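The Pepper Test

By the second week Ildikó Takács had stopped going home for supper. There was always one more run, and one more run after that, and anyway the soup place on the corner closed at nine and she liked their soup.

The arm was called Tang. It came with that name from Dakis, printed on the paperwork, and she had meant to change it to something grander and never had. Tang's whole job was to clear up after a meal. One table, the usual things left lying about on it, everything back where it belonged. Her mother could do it while talking on the phone. Tang, on Monday, had taken 16 minutes and put a spoon in the sugar.

But it had picked up the spoon! She had called her brother in Kasesby to tell him so, and he had listened very kindly and asked if it could do ironing.

"Not yet," she said.

"Windows?"

"Not yet. Ask me about spoons."

She set the table again, fussing over it the way you would for guests. The brown bowl near the edge, because edges were hard. The pepper out on its own, because it was curved and shiny and rolled if you so much as looked at it. Then she pushed her chair back, pressed the key and held her breath.

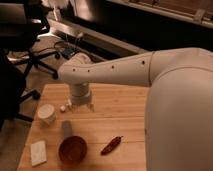 4 min read

The wrist hung straight down over the wood, fingers just above it, close to the two little white blocks. It stayed there. Ildikó had learned to love this part, the waiting, though her first month at Sadeo it had driven her up the wall. You could fill in any thought you liked. She imagined Tang saying, now, which of you is first?

It chose the nearer block. The fingers came down, closed, slipped, opened again. She dug her nails into her palms. This was run 191, and on the first hundred or so a slip had been the end of things; the arm would carry nothing across the table with enormous care and set nothing down beside the bowl.

Tang went back. It shifted over by the width of a pencil and tried again, and the block came up.

"Oh, you beauty," said Ildikó, out loud, to the whole dark office.

The second block went faster. The bowl took three tries and scraped horribly. She left the lights low and ate cold soup out of the carton and watched the way other people watch soccer, half out of her seat, groaning. It was past ten when the arm swung over to the pepper.

It pinched the thick end. The pepper spun away. It pinched the middle, lifted, and the pepper hung there, crooked and red, swaying a little.

She thought of her mother's kitchen, and her mother's bad hip, and the dishes that waited now until the morning. She would need to see it do this in a real kitchen, with a wet counter and a cat. That could be years. She didn't mind. She had watched it go back for the block.

The pepper dropped into the bowl. She wrote down the time, got up, and set the table again.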